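Ticket: Label printer drops off the network after router change
Product: Ledik desktop label printer
Site: Nendley workshop, back office
Opened by: Uthai Petchrat
Priority: Normal
Status: Resolved

Original report

The label printer stopped taking jobs after the old router was replaced with the Trudavari one. It prints fine for a while after a restart, then goes offline. The order system (Somboon) shows the jobs as sent, but nothing comes out. If I restart the printer, some of the held jobs print and some are lost.

The printer is on a network cable, not wireless. The lights on the network port stay on the whole time, even when Somboon says the printer is offline. Other computers on the same switch are fine. I already tried a different cable and a different port on the switch. No change.

Support reply 1

Thanks for the details. Please print a configuration page from the printer by holding the feed button until the status light flashes, then let go. Send us the IP address, the subnet mask and the gateway as printed. Please also tell us if the printer is set to a fixed address or gets one from the router.

While you are there, check the firmware line near the bottom of the page. We don't need the serial number for this.

Customer reply

Configuration page printed. The address ends in 51 and the page says it is fixed. The person who had this desk before me must have set it, as I have never changed it. Subnet mask is 255.255.255.0. The gateway matches the new router. Firmware is version 2.

I also tried a ping from the office computer. It answers for a while, then I get a run of timeouts, then it answers again. The timeouts started at 9:40 this morning and the first stuck job was a minute later.

Support reply 2

That pattern looks like an address conflict. The old router probably handed out addresses from 100 upward, which left 51 free for the printer. The new one may be using the whole range and giving 51 to something else, such as a phone or a laptop, whenever that device joins the network.

To check, turn the printer off and unplug its network cable. Wait a few minutes, then ping the same address from the office computer. If you get an answer with the printer unplugged, another device has the address. Try this more than once during the day, as the other device may come and go. 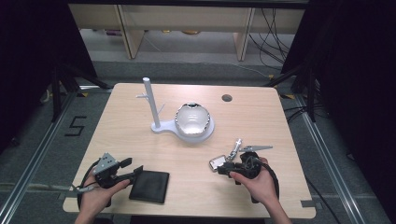
Please also open the router's admin page and look for the list of connected devices, usually under LAN or DHCP. Note the start and end of the address range. Don't change anything yet.

Customer reply

Did the test with the printer off. No answer the first time. Tried again after lunch and got replies straight away, with the printer still unplugged. So something else is on 51.

The device list in the router shows that address against a tablet we use for stock checks. It is only switched on for part of the day, which fits. The range in the router starts at 2 and goes up to the end.

Can I just give the printer another number, or will the same thing happen again?

Support reply 3

It could happen again with any number inside that range. Change the router first, then leave the printer where it is.

1. In the router's DHCP page, change the start of the range to 100. Leave the end as it is.
2. Save, and let the router restart if it asks to.
3. Turn the tablet off and on so it picks up a new address.
4. Check the device list – the tablet should now be at 100 or higher.
5. Plug the printer back in and turn it on.
6. In Somboon, open the printer settings, clear the held jobs and send a test label.

If the tablet keeps its old address, choose "forget this network" on it and join again.

Customer reply

Range changed. The tablet held on to 51 after the restart, so I had to forget the network and join again. It has a new address now. Printer is back on and the test label printed.

One more thing. Somboon now gives "port 3000 not reachable" when I open the printer settings, but labels still print.

Support reply 4

Port 3000 is used by the Somboon helper program on the office computer. It only reads the printer's status and isn't needed for printing. Please close the helper from the system tray and open it again.

Customer reply

Restarted the helper and the message is gone. We printed labels all afternoon with the tablet switched on and had no dropouts. I have written the printer's address on a sticker on the back of it. OK to close.

Closing note

Cause: the printer's fixed address was inside the new router's DHCP range. Fixed by moving the start of the range. No firmware update applied. Closed with customer's agreement in June.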